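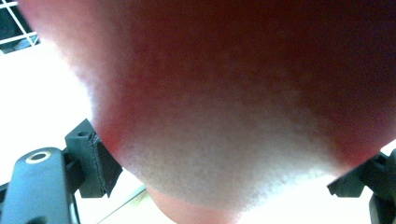

Grurkden is a lake town with one main street, two ferry landings and a market that runs on Saturdays until the stock is sold. Most visitors come for the Torkard, a narrow-gauge railroad that climbs from the lower landing to the ridge in 87 minutes. The valley below the line is planted in fruit, and the market reflects that. Stalls sell by the crate or by the piece, and a deep red fruit with pale speckles in the skin, held up close, is as typical of the town as the train. Buy before boarding. The summit kiosk carries coffee and packaged crackers only.

The railroad uses two types of car. The closed cars are heated and have fixed windows. The open cars have benches along both sides and a canvas roof, and they run from June until the first snow. Fares are the same for both. Seats are not assigned, and the left side going up has the better view of the lake until the second tunnel, after which the right side does.

There are 11 stops. Only four have a platform. At the others the conductor lowers a step, and passengers must tell the conductor before the train leaves the previous stop. Trains going down will stop for a raised hand in daylight.

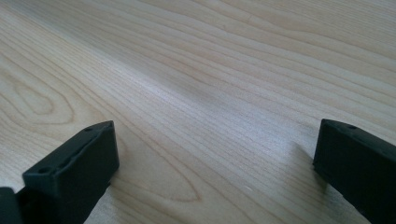
The stop most worth leaving the train for is Juveo, a little past the halfway point. A marked trail starts behind the water tank and follows an old irrigation channel along the slope. The grade is slight and the surface is packed gravel, with one set of 248 stone steps near the end – steep, uneven and fitted with a handrail on one side. The trail comes out at the next stop up the line. Allow two hours, and check the return times posted at both ends before setting out.

Places to eat are limited outside the town. Hồ, a dining room of 10 tables near the upper ferry landing, is the exception to the early closing hours elsewhere. The owner, Hằng Lục, cooks a short menu that changes with the lake catch. The fish soup with dill and rice noodles has stayed on it since the opening. Reservations are taken by phone only, and the last orders go in at nine.

Lodging is split between the two landings. The lower landing has the larger hotels and the depot. The upper landing is quieter, with guesthouses that usually ask for a stay of two nights in summer. A ferry connects them every half hour until early evening. After that the choice is a taxi or the shore path, which is paved and lit for almost its full length.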